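How to Wash and Refresh Loose Armchair Covers at Home
Posted by Thảo Ngô, 10/12/2019

I put off washing my first set of loose covers for far too long, mostly out of fear that I'd never get them back on again. If you are in the same boat, do take heart. It is a morning's work and a bit of patience, and the chair will smell lovely afterwards. I've now done it more times than I care to admit (we have a dog, and the dog has opinions about where he sleeps), so I thought I'd write down how I go about it.

Before you start, please look for the care label. It is usually tucked inside a seam on the underside of the seat cover, or near the zip. If the label says dry clean only, stop there and ring a cleaner. If it has been snipped out, test a hidden bit first. Dab the inside of a hem with a damp white cloth and a drop of your washing liquid, leave it for 20 minutes, and see whether any colour has come off on the cloth.

What you'll need

A vacuum cleaner with the small brush end
A gentle washing liquid for colours, no bleach
An old soft toothbrush
White vinegar
An iron, and a clean tea towel to go over the fabric
A wooden spoon with a flat handle, for tucking
A few safety pins

Taking the covers off

Give the whole chair a good going over with the vacuum before you undo anything. Get right down the sides of the seat, where all the crumbs and hair grips live. Dry dust comes away easily, but once it's wet it turns into a sort of paste and you will be cross with yourself.

Now take the covers off slowly, starting with the seat cushion, then the arms, then the back. Put a safety pin in the inside left of each piece as you go. It sounds fussy, I know, but arm covers look exactly alike until you have one on the wrong side and can't think why it keeps twisting.

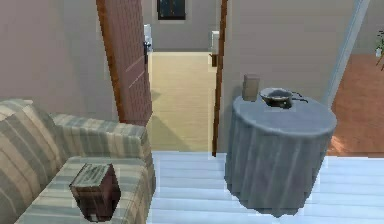
Stripes and checks want a little more thought than plain cloth. Wherever two pieces meet, such as the front of the arm and the side of the seat, make a note of which stripe touches which. I keep a scrap of paper for this and draw a very bad little chair on it. My mother-in-law sews a dot of coloured thread on each side of the join, and hers always line up better than mine, so you may prefer her way.

Do up all the zips and turn everything inside out. Any mended places should be looked over too, and loose threads snipped.

Treating marks

Mix one part white vinegar with two parts cool water and work it into greasy patches on the arms with the toothbrush, going gently along the weave. Leave it for 5 minutes, then rinse. Tea marks usually lift with a little washing liquid rubbed in by hand. For ink I'm afraid I have no magic to offer – I turned the cushion over and that was that.

Washing

Use a cool, gentle wash with a slow spin, and don't pack the drum. I do the seat and back in one load and the arms in another. One thing I would say very firmly is that all the pieces should be washed on the same day, even the ones that look clean. Otherwise you'll end up with a chair in two slightly different shades, and it will bother you every evening.

Drying and ironing

Hang the covers outside in the shade if you can. A breezy day in September is my favourite, when the sun isn't strong enough to fade anything. Pull the seams straight while they're wet, and keep them well away from the tumble dryer unless the label says you may use it.

Take them in while they are still the tiniest bit damp. Iron on the inside with the tea towel over the cloth, paying most attention to the seams and piping.

Putting them back

Back first, then arms, then seat. The covers will feel tight – don't panic, slightly damp cotton has some give in it and will settle. Ease each corner on before you pull anything flat, and check your stripes against your notes as you go. Use the handle of the wooden spoon to push the spare fabric down the sides, then fasten the zips last of all.

Leave the chair alone overnight to finish drying before anyone sits in it. I drape a sheet over ours and shut the dog in the kitchen.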